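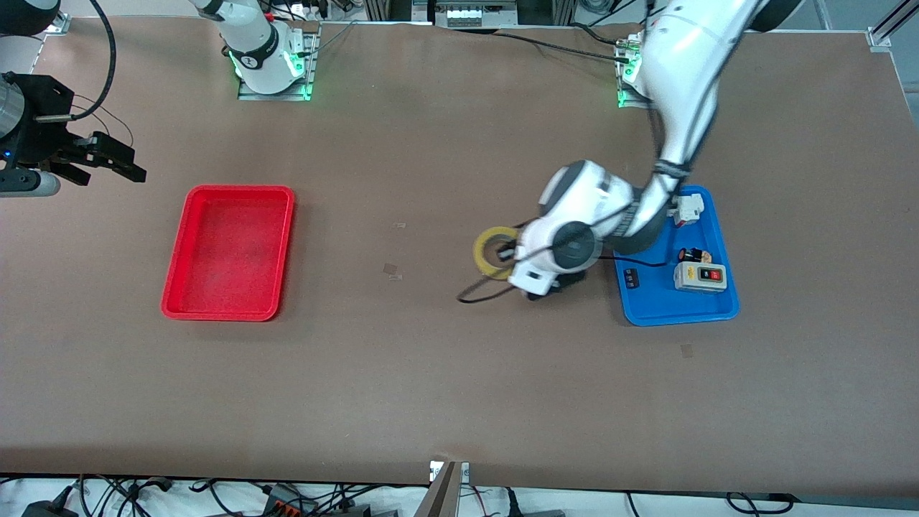

Altley households asked to strip tape from cardboard before collection

22 March 2024

Households in Altley will have to remove parcel tape from cardboard boxes before putting them out for recycling, under new collection rules that start in May.

The change was agreed at a council meeting on Tuesday evening and applies to all homes on the kerbside round, including flats with shared bins. Boxes will also need to be flattened and kept dry. Paper labels can stay on.

Cardboard from the town is taken by Climodetti, which runs the sorting plant on the Estenis road. The company told the council last autumn that too much plastic tape was arriving with the board and that loads were being marked down by the mill that buys them. The council is paid less for a marked-down load. It did not say how much money had been lost, but a report to councillors described the income from cardboard as "well short of what was budgeted".

Under the present rules residents are asked to take out polystyrene and plastic bags, and nothing is said about tape. The leaflet most homes still have on the fridge or in a drawer was printed before the current contract began and shows a taped box with a tick beside it. A new leaflet will go out in April with the council tax reminder.

Plastic tape does not break down when cardboard is pulped. Mills can screen a certain amount of it out, along with staples and labels, but long strips wrap around moving parts and the line has to be stopped while they are cut away. Paper tape with a water-based glue goes through with the board and can be left where it is. A simple check is to tear a corner. Paper tape rips easily across its width and shows a fibrous edge, while plastic tape stretches or needs scissors.

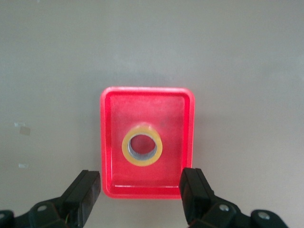 Photo: Estenis

Clear tape of the sort used on presents and envelopes is covered by the new rules as well. Small pieces on wrapping paper will be overlooked, the council said, provided the paper itself is plain and has no foil or glitter on it. Rolls of tape, used up or part used, should go in the general waste. The cardboard core can be recycled if it pulls free.

Crews will not turn away boxes in the first month. From June, a box with a lot of tape on it will be left behind with a yellow card explaining why, and residents can put it out again on the next round once it has been dealt with. A home that has boxes left behind 3 times in a row will get a letter. There are no fines, and the council said it had no plans to bring any in.

Several councillors asked about residents who find it hard to peel tape because of arthritis or poor eyesight. They were told that people already on the assisted collection list will be exempt and do not need to apply again. Others can ring the waste office and ask to be added. One councillor wanted the rule put off until the autumn so that it did not begin at the same time as the summer change to garden waste collections, but the proposal was voted down.

There was some discussion of shops. Traders pay for their own collections and are outside the scheme, although many use the same plant. Amarasinghe, the hardware and stationery shop in Market Street, has put a notice by the till asking customers to bring back clean boxes so they can be used again for click and collect orders. The shop has stocked paper parcel tape since before Christmas and sells it at the same price per roll as the brown plastic kind.

The recycling bank in the swimming pool car park will follow the same rules as the kerbside round. It has 2 cardboard skips, and one of these has been out of use since January with a broken lid. A replacement is due before the rules come in. The bank at the Estenis road plant is open to residents on Saturday mornings, and scissors and a bench will be left out there for people to use.

Residents' comments collected before the vote were mixed. Of the 33 replies received, most accepted the change, and the most common complaint was that the tape is put on by online sellers and the work of taking it off falls to the customer. The council replied that it has no say over how goods are packed and that it would pass the point on. A few people asked if larger boxes could be left beside the bin. They can, as long as they are folded to fit under the lid height and tied with string.

The waste office will hold a drop-in session at Altley library in the week before the new rules start, with samples of the tapes that can and cannot be left on. No booking is needed. The new leaflet will also be available in large print from the library and the council offices.

Collection days are not changing. Rounds that fall on a bank holiday in May will run one day late, as in other years.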